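Home | Products | Manuals | Rigging Notes | Dealers | Contact

Hundik Hydraulic Hose Crimper -- Set-up Guide
Section 4: Fitting the dies and making the first crimp

By Blair Halliday
Thursday, June 19, 2025

Read Section 3 (filling and bleeding the pump) before you start. The steps below apply to the bench model with the hand pump. If you have the Conitz foot pump, the order is the same, but the release valve is on the pedal.

Fitting the dies

1. Open the release valve one full turn and let the ram go all the way back.
2. Wipe the die seats with a dry, lint-free cloth. Do not use solvent on the seats.
3. Pick the die set that matches the hose and fitting. The set number is stamped on the back of each segment. All segments in the head must carry the same number.
4. Put a thin film of the supplied grease on the sloping outer faces only. Keep it off the crimping faces.
5. Push each segment in until the spring pin clicks.
6. Close the valve and pump slowly until the segments just begin to move. Check that they move together. If one hangs back, open the valve, take it out and clean its seat again.

CAUTION: Keep fingers out of the head whenever the valve is closed. The ram can creep after you stop pumping.

Note: Die set 39 and die set 40 look alike on the bench. Read the stamp each time.

Give yourself a clear work surface next to the press, long enough to lay the hose out straight. A hose that hangs off the end of the bench will pull the fitting out of line as the dies close. 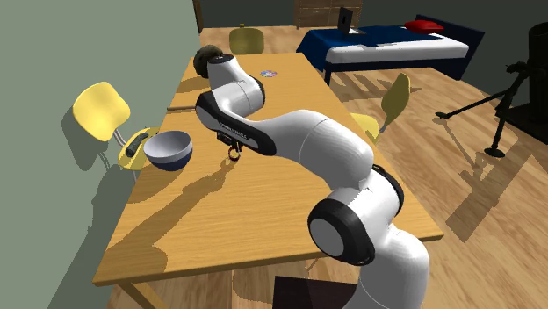 Long wooden table, shown in a computer rendering.

Making the first crimp

7. Cut the hose square and blow out the bore from both ends.
8. Mark the insertion depth on the cover with a paint pen. Depths for MacKinnon and Sindarico fittings are on the chart inside the back cover.
9. Push the fitting on until the ferrule reaches the mark. A drop of light oil on the stem helps -- do not twist it on with a wrench.
10. Set the micrometer collar to the figure on the chart.
11. Center the ferrule in the dies and pump until the collar touches the stop. Do not pump past the stop.
12. Open the valve, turn the hose slightly and measure the crimp in 2 places, between the ridges left by the dies.

If the crimp is too large, close the collar a little and crimp again. If it is too small, cut the fitting off and throw it away. An over-crimped fitting cannot be saved.

Check the collar setting again after the first 20 crimps with a new die set, then at the start of each working day.

WARNING: Never use a finished hose on steering or lifting gear until it has been pressure tested. See Section 6.

Previous: Section 3 | Next: Section 5

Comments

deckhand_ro: Step 6 fixed mine. One segment had a bit of swarf behind it and every crimp came out slightly oval.

P. in the boatyard: Is the January chart still good for the MacKinnon fittings? That's the one taped to our wall.

Blair Halliday: No, please use the one in the current back cover. Two of the insertion depths changed.

gasketcase: Would like to see the grease part number in the text. Had to dig through the parts list to find it.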